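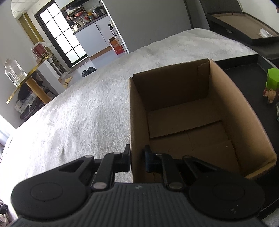

July
By the equipment desk, Pamora Newsletter

I promised an update on the gripper money, so here goes. We've settled on 12 hand-held grippers for the coming year, and five of them are getting paid for out of this quarter's budget. The other seven have to wait until after the summer, which I know is a letdown for the folks who were hoping to start everywhere at once (me included!).

If you missed the last update, we're gathering examples of ordinary household jobs – picking things up, moving boxes, clearing a floor – by having people do them at home with a gripper in hand. The arms in the Monar lab learn from that later on. So the grippers come first and the arms come second, and for once the cheap part of the shopping list is the part holding us up.

We got quotes from two suppliers. Makhubela came in a little higher per unit but throws in spare finger pads and a set of pivot pins, and that's what sold me. I spent most of the spring ordering small parts one envelope at a time and I don't want to do it again. The other quote looked great until I added shipping, and then it looked a lot like the first one, minus the spares.

Delivery is 22 working days from the day the order goes in. Our purchasing office still has to sign off, so please don't book anybody's living room yet. I'd rather have grippers sitting on a shelf for a week than 12 households waiting on a package.

The piece I underestimated was everything else. Chargers, storage cards, carrying cases, a label maker that doesn't jam – I had one line for all of that in the first draft and it was way too small. It now has its own page in the budget, and 65 hours of staff time for setup and training sits right under it. A couple of people asked me if 65 was a typo. Nope! That covers checking every unit, walking each household through a first session, and fixing whatever comes back with a bent linkage.

I've left room for props too, though not much. Plain cardboard boxes do a lot of the work for us and we've got plenty in the stockroom, so please ask before you buy storage bins.

Still open is the Traltovby project, which wants to share our grippers during the months we aren't using them. I like the idea, and it would help with the repair bill, but we need to agree on who pays when something breaks. I'm meeting with them again at 5 this afternoon and will post whatever we work out.

If your group needs a gripper before the fall, send me your dates now, even if they're a guess. The first batch gets handed out by start date, and I'm already juggling two requests for the same week.

Contact the equipment desk | © Pamora | Back to top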